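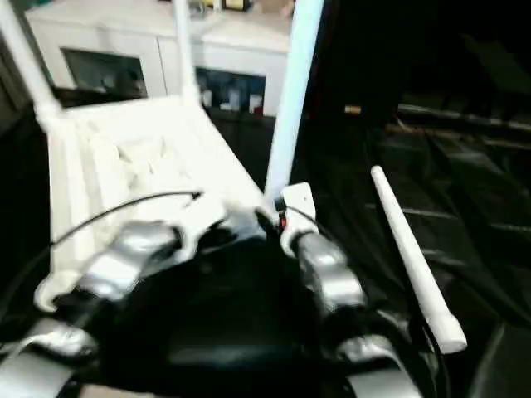 Rory Chisholm had put off the shelf for most of May, and he would have put it off into June if Dario Mazza hadn't come up the stairs one evening with a bag of plums and stood looking at the pile of parts by the window.

"You told me that was going up before Easter," Dario said.

"I told you a lot of things before Easter."

It was a plain white plastic shelf, the sort that comes in a flat carton with too many rods and never enough patience in the box, and Rory had bought it secondhand from a woman in Lonatwood who was moving in with her sister and wanted everything gone by supper. She'd asked for 30 dollars and then thrown in a lamp, and he'd driven home feeling rich, and after that the whole business had leaned against the wall for weeks while his books stayed in their boxes and he read the same three paperbacks over and over.

Dario took off his jacket, which meant he was staying. He had worked at Folico for years, back when they still made their own cabinets on Sornska Street, and he couldn't sit in a room with a thing half put together any more than some people can sit with a crooked picture. He got down on the floor with a grunt and began laying the rods out by length, talking the whole while about his daughter's apartment and the price of plums and a wardrobe he once built for old Mrs. Van der Linden, who had wanted it wide enough to hold her late husband's overcoats, all of them, even the ones the moths had been at.

"Did you build it wide enough?"

"I built it so wide we had to take the door off to get it in. She made us soup. Hand me that one. No, the other one, the long one."

Rory handed him the long one. It went in crooked and came out again, and went in a second time with a good solid click that made them both look up, pleased as boys.

They ate the plums somewhere in the middle of it, leaning over the sink so as not to drip, and Dario admired the lamp. By then it was getting dark outside and the streetlight had come on, and there was one rod left over on the floor that didn't seem to belong to anything. Dario turned it around in his fingers for a long time.

"Your mother's cookbooks," he said. "Are they in these boxes?"

"The bottom one, I think. I haven't looked."

Dario set the rod on the windowsill, wiped his hands on his trousers, and went to get the scissors for the tape.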